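Posted under Events & Outings > Robots and Automation

## Zunwood robot open day, worth it for a beginner? And how do I set up a demo table like theirs?

**mossy_hinge**

Went to the open day at Zunwood last month, typing this fast on my lunch break. I help out with a makers club (20 of us on a good night) and we want to do our own little open day in June. One arm, two fingers, nothing fancy. We've been offered a used Ueda arm but haven't said yes.

What got me was the thin stuff. I figured they'd stack blocks or pour cereal, like every other demo I've been to. Instead there was an arm with soft black fingers pinching a see-through sheet, film or maybe a plastic card, so thin you basically only saw it when the edge caught the light.
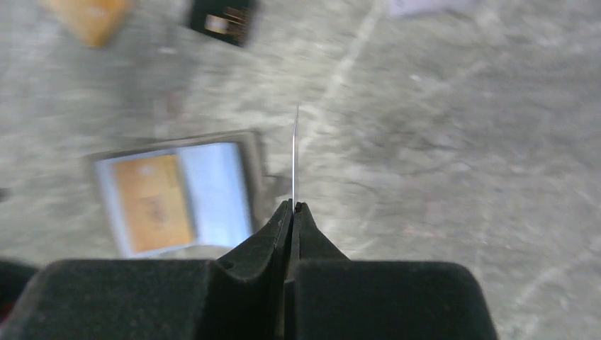 I stood there for 30 minutes. Ours can't even hold a playing card without spitting it across the room. So, stuff I forgot to ask:

- is it the padding on the fingers or the software doing the work?
- how close can people stand? They had a rope, I'd like to skip the rope
- do you run it on a loop or let the crowd pick things?

Budget is 300 dollars, not counting the arm. Also is the afternoon session any different from the morning? Somebody in line said go back for the second one but I had to leave.

---

**drywall_and_dials**

Wasn't at that one but have run demos at a school fair and two library days. Quick answers, on my phone.

Padding first. Bare plastic or metal fingers on film or a card = it slides or it shoots out. Put something soft and grippy on the tips and check they close dead parallel. If one tip touches early the card twists every time. We spent a whole weekend messing with code and the real problem was one loose screw. Ugh.

Rope: keep the rope. Sorry. Kids reach. Tape on the floor does nothing, we tried.

Loop or crowd: loop for the busy hours, then let people ask for things at the end when it thins out. Have a reset pile ready so you arent digging for parts while everybody stares at you.

300 is plenty for pads, clamps, tape and a power strip. It isnt enough for a spare gripper, so be nice to the one you have.

---

**welia_road_workshop**

I did both sessions, so can answer the second half. Go to the afternoon one!! Morning is more of a talk, and the room was packed, I'd guess about 75 people and I saw mostly backs of heads. After lunch they open up the side tables and you can stand right at the rope and ask whatever you like. The person running ours was happy to slow it way down when asked.

Side tables is where you want to be for the small flat things too. Something like film again, plus a gray card holder with a snap and some light blue cards, which is pretty much the kind of thing you'd have in your pocket.
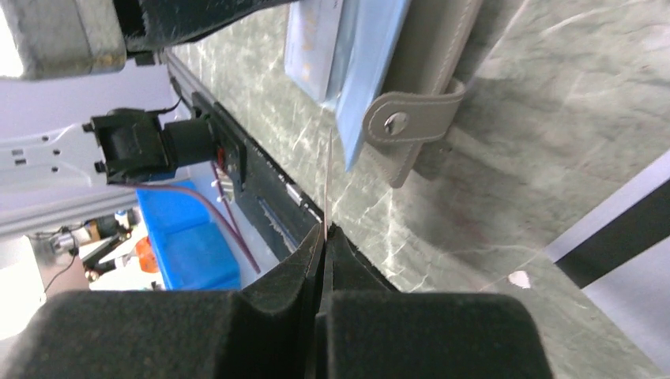
I asked about the software vs padding thing because I had the same question. Short version of the answer I got: both, but start with the fingers. Close slow, stop as soon as you feel contact, dont squeeze harder to "make sure". Squeezing harder is what buckles the film. They also said pick it up by an edge that's already lifted a bit, which for a home setup you can cheat by laying the card over a pencil.

Disagree a little with the answer above on looping. We looped ours at the Drikosov hall show last spring and people walked off after two rounds. What worked better was three short tasks, easy one first, and saying out loud before each one what might go wrong. People stay to see if it drops. It does drop, they clap anyway.

Couple other things while I remember:

- matte tabletop if you can, shiny ones throw glare and our camera hated it
- tie your cables down *before* doors open
- bring the printed sheet with the stop button instructions, in big type
- water. you will be talking for hours

On the Ueda arm, ask to see it hold still for a few minutes with something in the fingers before you say yes. The used one we looked at drooped. Parking at Zunwood is behind the building btw, the sign out front is wrong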